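12月 金曜日
文:マルジャン・ホッセインザデ(Stidau 開発チーム)

Stidau、キッチン作業向け動作計画ソフト「Millum」の新版を公開

こんにちは、Stidauのマルジャンです。うちの動作計画ソフト「Millum」の新しい版が、今日の午前中からダウンロードできるようになりました! 広報のマルゴー・ロワイエに「開発した人が自分の言葉で書いたほうが早い」と言われまして、今回は私がお知らせを書いています。

Millumは、アームの手先をどう通せば物や壁にぶつからずに目的の場所まで届くかを計算するソフトです。前の版は棚や机の上ならそこそこ得意だったのですが、くぼみの中、つまり深い容器やシンクに手を入れる動きになると急に慎重になって、経路が見つからないまま考え込むことがよくありました(問い合わせでもいちばん多かったのがこれです。お待たせしました)。

新版では、くぼみの縁と内壁を別々の形状として扱うようにしました。縁を越えるまでは高さを優先して、越えたあとは壁との距離を見ながら降りていきます。社内の試験では1,961通りの配置を流して、経路が出るまでの時間の上限を30秒から17秒に縮めることができました。数字だけ見ると地味ですけれど、隣の席で待っている身としてはかなりうれしい差なんです。

設定ファイルの書き方も少し変わりました。前の版のファイルはそのまま読み込めますが、安全距離を手で書き込んでいる方は、一度開いて単位を確認してください。新版はミリメートルで統一しています。ここは私自身も移行のときに引っかかりました。

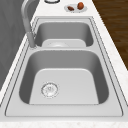 衝突判定の見直しでいちばん時間をかけたのは、縁の丸みの扱いです。角ばった箱で近似すると計算は速いのに、通れるはずの隙間まで塞いでしまうんですよね。二槽式のシンクだと、左に立っているグースネックの水栓がせり出してくるうえ、槽と槽のあいだの仕切りも丸く盛り上がっているので、奥のカウンターにある小皿まで手を伸ばす経路は、近似の粗さがそのまま遠回りになって出てきます。新版では曲面を細かく分けて、手先が近づいたところだけ詳しく調べるようにしました。担当のダリウス・スルドゥは「やっと遠慮せずに縁の近くを通せる」と話しています。

あわせて、シミュレーション環境「Hervieu」との接続も整理しました。シーンを読み込むと、流し台や天板の形状が自動でMillum側に渡ります。これまで手作業で登録していた方には、ここがいちばん喜んでもらえるかなと思っています。同梱のサンプルシーンは19種類で、キッチンのほかに作業台や引き出しのものも入れました。

まだできないこともあります。水の中にある物や、透明な容器の縁は今回の対象外です。次の版に向けて、ナデージュ・マッソンが認識側の改良を進めているところです。

Millumの新版は、保守契約中の方なら追加費用なしでお使いいただけます。初めての方には30日間の試用版があります。ダウンロードはStidauの製品ページから、導入のご相談と取材のお申し込みは広報のロワイエまでお願いします。不具合の報告も遠慮なくどうぞ、私が読みます!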